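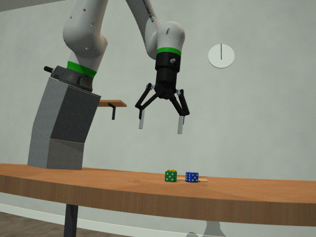

Ticket: Statement batch stops partway, no error shown
Product: Ponimance Billing, desktop
Site: Lorkcombe office
Opened by: Wendell Lindqvist
Assigned to: Chidubem Tamuno
Opened: 9 May 2019
Priority: Normal (I asked for High)

Wendell Lindqvist wrote:

We ran the monthly statements this morning. The batch was 786 customers. Ponimance said "Batch complete" in green and closed the progress window. The output folder has 489 PDFs in it. The log says complete, the summary page says complete, and 489 is not 786.

Before you ask: yes, I restarted. Yes, the disk has space. No, I did not change anything. April ran fine on the same computer with the same template.

I would also like to know why the program says complete when it isn't. I'd call that the bigger problem.

Chidubem Tamuno wrote:

Hi Wendell, thanks for the detail. Could you clear the template cache (Tools, Maintenance, Clear Cache) and run the batch again to a new empty folder? Please attach batch.log from that run.

Wendell Lindqvist wrote:

Cleared the cache. I'm doubtful, because every ticket I have ever opened starts with clearing the cache. Ran it to a new folder. It took 35 minutes and I got 489 files again. Log attached.

If it was a cache problem I'd expect a different number. Same number twice tells me it is stopping on something.
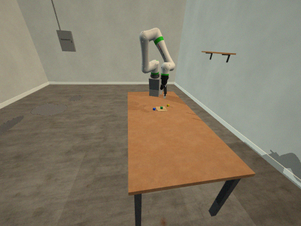 Chidubem Tamuno wrote:

Agreed, same count twice is useful. The log shows the last file written is for a customer with the last name Villanueva. Is there anything unusual about the next record after it, sorted by last name? Long address, blank ZIP, odd characters in the name?

Wendell Lindqvist wrote:

Next record is another Villanueva, same first initial. Address looks normal. ZIP is there.

But your theory doesn't hold up. V is near the end of the alphabet. If it stopped at Villanueva I'd be missing a couple dozen customers, and I'm missing far more than that. I checked, and there are plenty of missing names under B and M too. So either it isn't sorting by last name or it isn't stopping there.

Chidubem Tamuno wrote:

You're right, my mistake. The batch sorts by account number, so the last name doesn't tell us much. Looking at the log again, it reaches the end of the list. It is skipping records along the way, not stopping.

Can you tell me whether the missing customers have anything in common? Delivery preference, billing cycle, region code?

Wendell Lindqvist wrote:

I spent my lunch on it. Every missing one I looked at is on the Teto rate plan. I looked at 12 and quit. The Teto plan was added in the last update, which your release notes describe as "minor improvements."

So I take back that I didn't change anything. I didn't, but you did.

Chidubem Tamuno wrote:

Confirmed on our end. A customer on a newly added plan is skipped if the statement template has no layout assigned to that plan. The skip is not written to the log at the default level.

Workaround:
1. Open Settings, Statements, Plan Layouts.
2. Find Teto. The layout field will be blank.
3. Choose the same layout your other plans use and save.
4. Run the batch with "Only missing statements" checked.

Wendell Lindqvist wrote:

Field was blank. Set it, saved, ran it. Folder now has 786 files. I opened a handful from the Teto group and the totals match the ledger — so far.

Please leave the ticket open. The workaround is fine but the green "Batch complete" is still wrong, and I don't want it marked solved until it says how many were skipped.

Chidubem Tamuno wrote:

Understood. I've filed the message as a separate defect and linked it. Status changed to Pending Fix. I don't have a release date.

Wendell Lindqvist wrote:

I figured. I'll count the folder by hand next month.

Attachments: batch.log

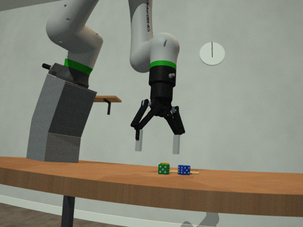

White robot arm with a green band, wooden table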